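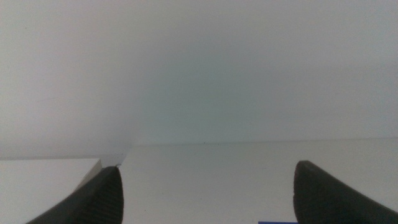

*Pale wall, white surface, even light.*

**The white that isn't white**

Grarnelbridge, a Wednesday, quarter past eight. Solange Gauthier has painted four squares on the wall of somebody's back bedroom and won't say which is which. I pick the one nearest the window. Lovely, clean, a proper white. She turns the card over. It's grey.

"Everybody picks the grey," she says, and goes off to find a kettle.

Gauthier has been mixing and matching whites for 17 years. First at a trade counter in Pluvport, weighing out tints for decorators who wanted it yesterday, now on her own, going from house to house with a bag of sample pots and a torch. People pay her to stand in a room and tell them why it feels wrong. Mostly it's the white.

There are 157 of them in her book. A fat ring binder, tea on the cover, each page a brushed-out square with notes in pencil. Goes pink after four. Fine in a hall. Never with oak. One page just says NO.

How did we get here? My gran's house had magnolia and that was that. Magnolia in the lounge, magnolia up the stairs, gloss on the skirting that went the colour of butter by the time I was at school. You bought it in a big tub and the lid never went back on. Then sometime when I wasn't looking the shelves filled up with chalk and bone and linen and mist, and a tin cost the same as a decent pair of shoes.

Gauthier doesn't sneer at magnolia. She likes it, in fact. "It's a kind colour. It was in too many places, poor thing." She'd put it in a north-facing kitchen tomorow if the client would let her. They never let her.

North-facing is where most of the trouble starts. Cool light, all day, no sun to warm it up. Put a white with a drop of blue in there and you've got a fridge. So people go the other way and buy a cream, and by lamplight it's custard. Her answer is a bit of red earth, hardly any, less than you'd think would show. Then wait. Look at breakfast, look at dusk, look with the big light on. Look with a jumper on the chair, whatever colour jumper you mostly wear.

South rooms forgive more. Almost anything looks all right at noon in July.

Then there's what's outside. A lawn throws green up on to a ceiling. Red brick across a narrow street gives you a blush all afternoon. She once did three visits to a flat in Pluvport where the owner swore the paint shop had mixed it wrong – lilac, he said, it's gone lilac – and it was the awning on the café below. He kept the paint. The café changed its awning the following spring and he rang her again.

We go downstairs. The hall here was done last year in Zellarus Flat, which she rates, over a coat of Holzer primer, which she rates more. Primer's her other subject. She can do forty minutes on primer. Short version: new plaster drinks, old gloss repels, and a patch that's been filled will show as a dull coin for ever unless it's sealed first. People skip it. Then they put on a third coat, a fourth, and blame the brush.

Flat or sheen? Flat for walls, she says, if nobody leans on them. Children lean on them. Dogs lean on them too. Something you can wipe up to waist height and flat above, same colour, and most visitors don't spot the join. Ceilings dead flat always. Any shine on a ceiling and every joint in the board comes up like a rib.

And the cost. A sample pot is small money untill you've bought nine. Her visit is 80 pounds, an hour and a half, and she reckons it usually saves a repaint. One couple in Grarnelbridge had got through 1000 pounds' worth of tins before they called her, stacked in the garage, all opened, all white. She mixed six of them together in a bucket and did the landing with it. Came out well, apparently. Can't ever be matched, mind.

Back up in the bedroom the light's moved. My clean, proper white has gone flat and a bit sad, and the one I'd thought was dirty looks like the inside of a shell. I say so. Gauthier writes the time on the wall next to it in pencil, 9.40, and under that a small tick.

The owner wants it finished by the weekend. She tells him to leave the squares up till Sunday and have his tea in here.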